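3.2 Table surfaces and tableware contrast

The second part of the study looked at how the color of a table affects the way people set it. Homex supplied the tables used in the Lilleck rooms, and the Timari rooms kept the ones they already had. Each household was asked to lay out a place setting as it would for an ordinary meal, with no instructions on spacing.

On dark tables, residents spread their plates out and left a wide margin at the front. On pale tables the plates ended up closer to the edge, and other items were put down right beside them. We had expected the reverse. Rim color also mattered – a plate with a dark rim was placed with more care than a plain one of the same size, and residents moved it less once it was down. Of the 106 settings recorded, 12 were left out of the spacing analysis, as the table had been shared with other activities.

Figure 7 shows a gray plate with a dark rim on a white table, with most of the surface left bare. 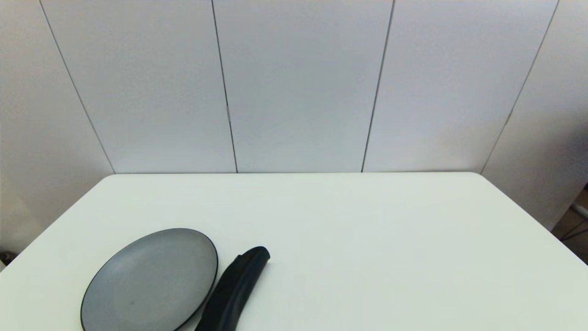 Figure 7. Gray plate and a curved black object on a white tabletop.

Tavares objected at the review stage that rim color and plate weight had not been separated, and that a heavier plate would be moved less whatever its color. We accept this for the Timari rooms, where plates were not weighed. In the Lilleck rooms all plates came from one set, and the difference between dark and plain rims remained, though it was smaller.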